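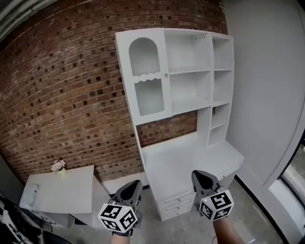 Hermine Gruber, dataset maintainer

Iltell Album Notes

Iltell is a text dataset of album and single reviews with track-level annotations. It was built to study how reviewers describe sound, and in particular how they describe a change of sound between one record and the next.

Contents

The release holds 687 reviews split into 3709 passages. Each passage is tied to a track, or to the album as a whole where no track is named. Reviews come from two sources: the Wukville listings paper, which ran a music page until it closed, and the Dendine student magazine. Both gave written permission for reuse.

Files

reviews.csv: one row per review, with title, artist, format, source and month of issue
passages.csv: one row per passage, keyed to review_id
labels.csv: annotator labels, long format
CHANGES: read this before mixing versions

All files are UTF-8 with Unix line endings. Empty fields are left empty. Do not read the string "None" as missing; it is a track title in one review.

Annotation

Every passage was labelled by 2 annotators for instrument, tempo, vocal style and comparison to earlier work. Disagreements are kept in labels.csv and have not been merged. The "mood" label from the first version has been dropped, as agreement on it was poor.

Known problems

Star ratings in the Dendine reviews change scale in January, from five to ten. The rating field holds the printed value. Guest artists are misspelt in several places and have been left as printed. Live reviews were removed by hand and a few may remain.

Loading

The Trummer loader reads the folder directly. Pass strict=False if you want passages with no labels, otherwise they are skipped without a warning.

Licence

Labels may be used freely with credit. Review text is for non-commercial research only.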